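Bunting Adult Literacy Program
Progress report to the Cosavent Fund, covering the period to the end of March
Prepared by Nabila Erraji

Enrollment

We enrolled 163 learners this period against a target of 150 in the grant agreement. Most came through the evening intake at the Flivero branch library, where we now have a desk until 8 p.m. The waiting list for beginner reading is still longer than we would like, and we have asked the library for a second room.

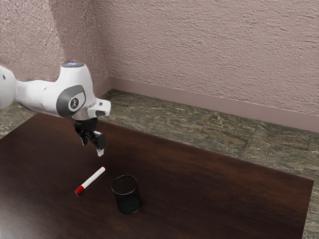 Attendance held up well through January and dropped in February during the bad weather. We moved four groups to phone lessons for that month. Three have since gone back to meeting in person, and the other will follow in April.

Materials

The reading packets have been reprinted in larger type, as learners asked. We ordered 300 copies from Iteck and almost all have been given out. The unit on pay stubs and leases needs another edit before it is used again, and the tutors have sent in their notes. 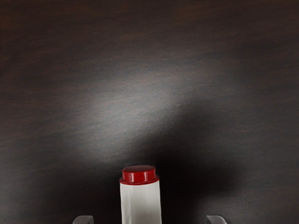
Red-capped white container against a dark wooden tabletop.

Spending

Tutor pay is on budget. Printing ran over because of the larger type, and we covered the difference from the travel line. No change to the total award is requested.

Next period

Spring reading assessments start in April. Results will be in the next report, along with the tutor survey.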